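3.2 Stain uptake in veined stone

Samples were sealed with Telance and left for 30 days before testing. Uptake was read at 18 points per slab – veins and ground separately.

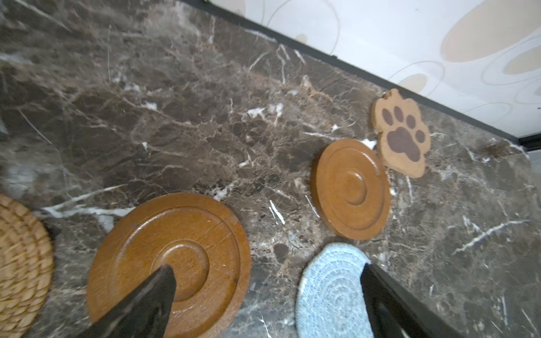 Readings taken on veins were higher in both series, and the gap widened after the second coat wore down.
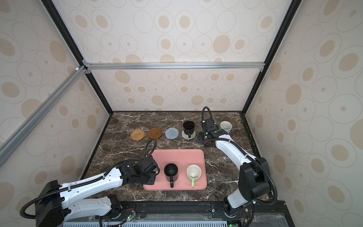 Figure 4. Dark brown marble top with woven and knitted coasters and a saucer along the back.

Coffee and oil were applied in equal volume and wiped after 155 minutes.
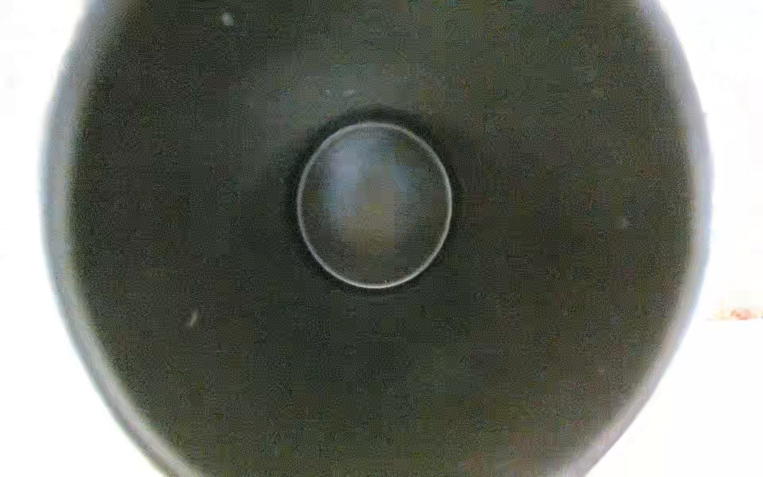 Schwaiger objects that oil needs a longer contact time than coffee, and that a single interval understates its uptake.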